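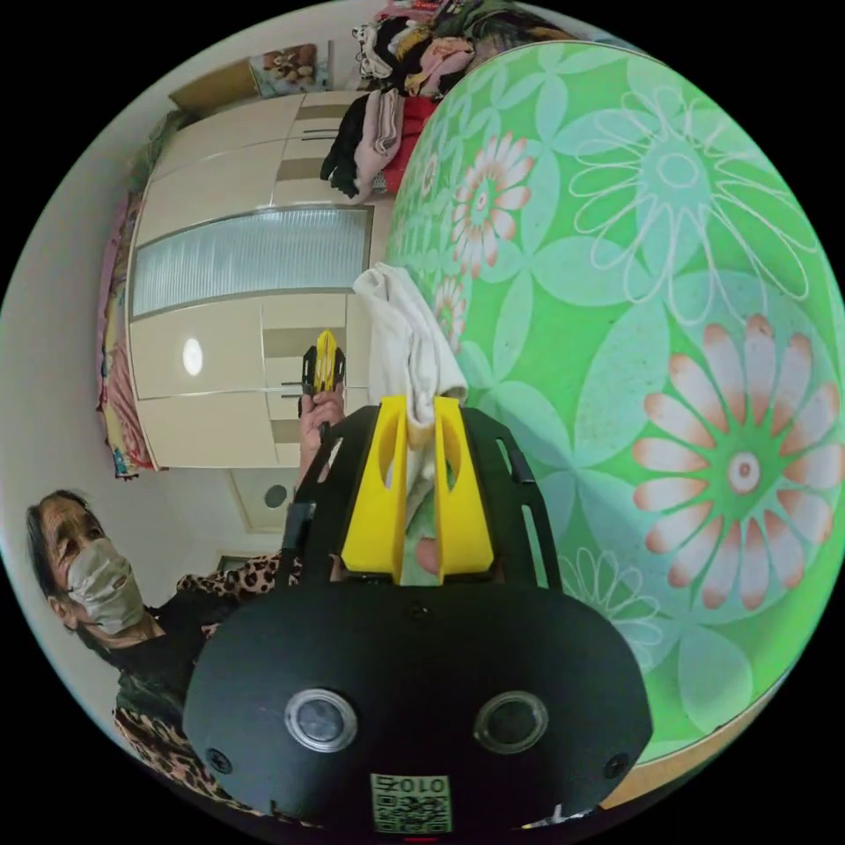 Stool top gone tacky, what solvent is safe on a printed surface?

millrace40
Stool, green top with a printed flower pattern. The cover has turned sticky over the whole seat. Dish soap in warm water, 2 passes, no change. I suspect plasticizer coming to the surface. I have Kubiak citrus degreaser and 70% isopropyl on hand. Which one first?

Jaron_T
Neither at full strength. Isopropyl lifts some printed inks. Cut it to 20% with water, test on the underside flap, wait 4 minutes, then check the cloth for color.

drysump
Disagree on alcohol at any strength. It pulls more plasticizer out and the cover goes stiff. I used it on a Wondale bench in March and the corners cracked by summer. Baking soda paste, wipe, rinse.

Jaron_T
Corners crack from staple tension too. One bench doesn't separate the two causes. Baking soda is abrasive and will dull a print.

drysump
Only if you scrub. I said wipe.

bundthorpe_upholstery
If it is plasticizer, cleaning buys you time and nothing else. The film comes back. Also rule out residue from spray polish, which feels the same but stays gone once removed. Clean half the seat, leave the other half alone, compare after 2 weeks.

millrace40
There was polish on it at one point, so that's possible. Flap test at 20% left no color on the cloth. Doing the left half tonight and keeping the degreaser off it.

drysump
Rinse with plain water after. Dry it before anyone sits on it.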